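How to Buy a Cheap E-Reader From an Overseas Seller (and When to Give Up)

22 March 2019

Every few months a reader writes in to say they've spotted an e-reader on a foreign storefront for a price that makes the local one look silly. My first answer is usually "no." My second answer is longer, and it's this page.

I have bought four readers this way. Two were fine, one spent November in a customs warehouse, and one came with a menu language I can't read and a charger that fits nothing in my house. So I won't promise you a bargain. These are the steps I go through before I hand over a card number, and most of the time I stop before I get to the last one.

Step 1. Find the real price

The number in big type is the price of the device before anybody else has had a bite of it. Put these in a column and add them up:

The listed price, in the seller's currency
Shipping, with tracking (don't even look at the untracked rate)
Import duty and sales tax, if your country charges them
The handling fee the courier adds for collecting the duty
Your bank's foreign transaction fee

The courier fee is the one that gets people. It often appears only when the package is already in your city and you have to pay to get it out.

When I did this for the Oditz, a basic six-inch reader sold by the Breltamar store, the sticker said $91. By the bottom of the column I was at $135, so the extras came to $44. The same reader without the trip cost me $139 at a shop I can drive to, with a receipt and a person to complain to. All that work to save four dollars.

Use your bank's exchange rate for the sum. The rate shown on the storefront is whatever the storefront likes.

Step 2. Check which version you're buying

Sellers love the word "international." Ask what it means. In my experience it can mean any of the following:

The reader was made for one country and the box was made for all of them.
The menus can be switched to English but the dictionary can't.
The reader is tied to a bookstore that won't take your card.

Write to the seller and ask for the exact model number and the list of menu languages. If the reply is "yes friend all languages," you've had your answer and can close the tab. A seller who has the thing on a shelf can copy the list off the settings page in a minute.

Step 3. Find out where the books come from

This matters more than the screen, and it gets a tenth of the attention. A reader with a lovely display and no books you want to read is a small gray tray.

Before buying, open the store attached to the device in a normal web browser. Don't sign up yet. Search for the last five books you read. Not the classics, since every store has those for nothing. The last five you paid for.

I tried this with the Dramemness store, which brags about its catalog all over the front page. It had one of my five, and that one was an abridged edition. I then looked through its English section, which listed 2271 titles. I have no idea how many were duplicates with new covers, but I saw the same cookbook three times before I quit.

Next, check whether the device opens EPUB files that you copy over by cable. If it does, the store matters a lot less. If the product page says "supports many formats" and doesn't name them, assume the worst.

Step 4. Read the warranty like somebody who will need it

Look for three facts: who pays for return shipping, which country the repair is done in, and when the clock starts. Some warranties begin on the day the seller ships, so a slow boat eats part of your coverage before you've opened the box.

I'd also ignore any extended plan offered at checkout. I've read a good number of those and have yet to find one that covers a cracked screen, and a cracked screen is how these things die.

Step 5. Distrust the reviews, including the nice ones

Reviews on a storefront are often pooled across models. A reader with a thousand happy owners may be a new product wearing an old product's stars. Sort by newest. Look for complaints about battery drain in standby and about page turns slowing down once the memory fills up. People who write about those have used the device for longer than an afternoon.
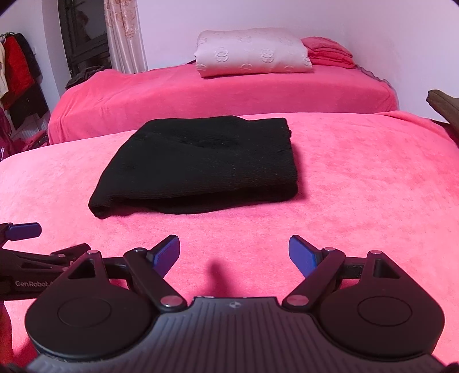

Be just as careful with tech blogs. A lot of launch-week coverage repeats the spec sheet, and "lasts for weeks" generally means half an hour of reading a day with the wireless off and the light turned down. If you read for two hours at night with the light on, cut the claim hard. And if every link in the article goes to the same store, well.

Step 6. Pay in a way you can undo

Use a credit card. A direct bank transfer is a gift, whatever the seller calls it. Take a screenshot of the listing on the day you buy, with the model number showing, because listings get edited. Save the messages about languages and formats too. When I disputed the reader that didn't match its page, those messages were the only thing my bank asked to see.

Step 7. Test it the day it arrives

Don't leave it in the drawer for a birthday. Charge it fully, then:

Switch the menus to English and restart, to see if the setting sticks.
Fill the screen with white, then black, and look for dead spots and uneven light.
Copy over a long book and jump to the middle of it.
Leave it asleep overnight and compare the battery level in the morning.

If any of that goes wrong, open the return now. Sellers offer "wait for the next update" a great deal. I waited for an update on the Um, a waterproof model I paid $229 for, and what finally arrived was a new set of lock screen pictures. The return window had closed by then.

When I'd go ahead anyway

If the device isn't sold in your country at all, and you've got your own EPUB files, and the full total still looks fair to you, go ahead. The same goes if you have family over there who can carry one home in a suitcase, though ask about the duty-free limit first and don't let them throw out the box.

For everyone else, check the local shop's open-box shelf. Mine had a reader with a scuffed back last time I looked, and I bought it.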